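# Wonus head rig and Gumede glove set: four months of use

I bought the Wonus head rig to record hand demonstrations for a two-arm setup, and added the Gumede gloves a few weeks later when the bundle price came down. I paid 434 for the rig and 133 for the gloves, before shipping. We are a small group, three people most of the time, and we teach by two routes. One is remote control, where the operator drives the arms with a pair of hand controllers. The other is plain human video: a person wears the rig, does the job with their own hands, and the recording is used to pre-train before we spend any time on the arms.

This review is mostly about the second route, though I'll say something about the first at the end.

## Fit and setup

The rig is a padded band with a camera mount at the forehead and a battery at the back. It weighs little enough that I forget it for the first half hour. After that the front pad starts to press. Aldo Marras, who has a bigger head than I do, gets there sooner. Loosening the rear dial helps, but then the mount droops, and a mount that droops by a finger's width will lose your hands at the near edge of the table.

The manual tells you to set the tilt while standing. Don't. Set it sitting down, in the chair you will use, with your hands where they will be working. We threw out most of our first batch over this.

Charging is slow and the cable is short. The battery door is held by one small clip, and ours already feels loose.

## Recording

One button starts a take and a second press ends it. There's a beep for each, and the two beeps are too much alike. I've had takes that were nothing but me setting the table up again, and the real attempt never got saved. Ilaria Ruggiero now says "start" and "end" out loud, which shows up in the audio track and makes sorting easier.

Takes of 20 seconds or so are the easiest to work with. The rig will go on much longer, but the Trika software that comes with it gets sluggish on long files, and trimming is clumsy. You drag a handle, it jumps, you drag it back.

The hand tracking is the reason to buy this over a cheaper camera. On bare hands it is very good. It follows the fingers through most ordinary movements and picks them up again fast when one hand passes over the other. Short sleeves help it a lot. A ring doesn't bother it.

Clear plastic bothers it more. When you hold a bottle or a cup you can see through, the software sometimes guesses that a finger is behind the object when it is in front. A label helps, if you can get your hand on or near it.

## Bottles and caps

Caps were our main test, so I'll go into more detail. Opening a screw cap takes both hands doing different jobs: one holds the body and the other takes the cap between thumb and fingers and turns. People do it without thinking, and that makes it hard to teach, because everyone does it a little differently and changes the angle of the bottle as they go.

We started on a bare bench with one bottle. The policy we trained from that worked fine on a bare bench with one bottle. So we moved to a crowded home table.
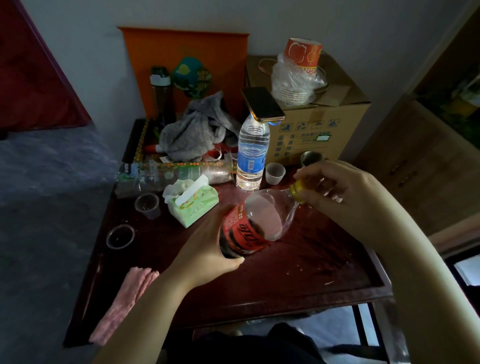

Clutter cost us some tracking quality, and I think it was worth it. The model had to learn which bottle the hands were going to, with other cups and bottles standing close by. Serena Martinelli reviewed those takes and kept more of them than I expected.

What I'd like from Wonus is a wrist view to go with the head view. From above, the back of the hand covers the fingertips right when the grip on the cap matters most. You can tilt the bottle toward yourself to open up the view, but then you're recording a habit that the arms will copy.

## The gloves

Skip them for this kind of work. They are thin and well made, and the pressure readings are useful for squeezing soft things, but the fingertips slide on small caps. Everyone gripped harder to make up for it. We went back to bare hands after 20 takes.

## Remote control

The rig can also stream to a headset while you drive the arms. The delay is small, and Tiziana Leone prefers it to our old Ustitz screen. I still use the screen — the headset makes my eyes tired by mid-afternoon.

## Verdict

Good tracking, decent comfort, weak software. I'd buy the rig again. The gloves are in a drawer, and if Trika gets its trimming tool fixed I'll update this page.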